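# Hearing Tests Should Come With the Eye Exam

I have run an optometry practice in Duvodstead for most of my working life, and I think we should be screening hearing in the same visit.
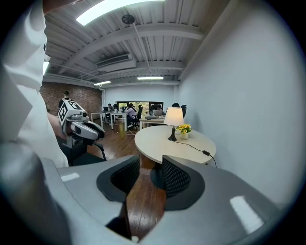
Most of my patients over 60 come in every year or two. They come when their glasses stop working for them, or when the state wants a form signed for their license. Very few of them have had a hearing test since grade school. They know their eyes will change with age and they plan for it. With hearing they wait, often for years, and by the time they see an audiologist they have stopped going to dinners and started leaving the phone to their spouse.

Last September we began offering a short tone screening at check-in. It takes 3 minutes with headphones and a handheld unit. By spring we had offered it to 788 patients and 465 said yes. That is a better uptake than we get for flu shot reminders. The ones who did poorly were given a referral letter and a list of audiologists, including two at the Rulemer clinic who keep openings for us.

My colleague Barış Soylu thinks this is a mistake. His argument is that optometrists already do too much in a short appointment, and that a rushed screening will send worried people off to be sold hearing aids they don't need. I take the second point seriously. We don't sell hearing aids and we don't take a fee from anyone who does, and I would not support a program that worked any other way.

On the first point I disagree. The screening is done by the front desk staff, who were trained in one afternoon. It has not made my exams any shorter. The equipment cost us $2,139, and that was the whole of it apart from printing.

The larger obstacle is insurance. Vision plans won't pay for a hearing screen, and medical plans want it done in a different building under a different code. Patients in Smadi drive 40 miles for that. A screening is a cheap way to find out who needs the drive, and the plans should cover it wherever it is done.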